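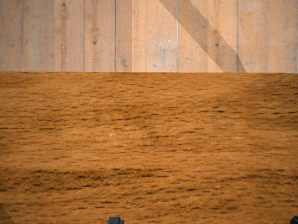 *Last changed: April. Page maintained by Oona Mäkelä.*

# Oiling a tabletop with Dreltamar hardwax oil

These steps cover bare or freshly sanded wood indoors. They don't apply to veneer or to a surface that still carries varnish. For varnished tops, strip first and return to step 1.

## Before you start

You need:

- Dreltamar clear, stirred from the bottom of the can
- Sanding paper in 100 and 150 grit
- A short-nap pad or a Warrier white nylon pad
- Lint-free cotton rags
- A metal bucket of water with a lid, for used rags

Room temperature should be 22 °C or close to it. Below 15 °C the oil thickens and leaves lap marks.

## Steps

1. Sand with 100 grit along the grain, then with 150. Don't go finer. A polished surface takes up too little oil.
2. Vacuum, then wipe with a dry rag. Tack cloths can leave wax behind, so skip them.
3. Put a small amount of oil on the pad and spread it along the grain in a thin film. Work in strips the full length of the top.
4. Wait 10 minutes. Dull patches have absorbed the oil and need a little more.
5. Wipe off all the excess with a clean rag. Anything left standing will cure sticky.
6. Leave overnight with a window open.
7. Rub lightly with a dry nylon pad, dust off, and apply a second coat the same way. 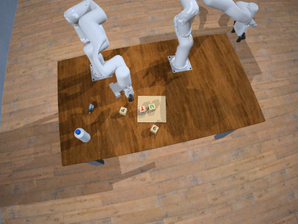

*Brown tabletop with a visible grain, on a light plank floor.*

## Underside and edges

Give the underside one coat – two if the room gets damp in summer. End grain drinks more than the face, so go over it again before wiping.

## Used rags

Rags soaked in oil can heat up and catch fire on their own. Put them under water in the bucket straight away, close the lid, and follow local rules for disposal.

## Curing

Light use is fine after two days. Keep water, hot dishes and tablecloths off for 90 hours after that. The Jutness oil on the older version of this page cures more slowly; allow two weeks.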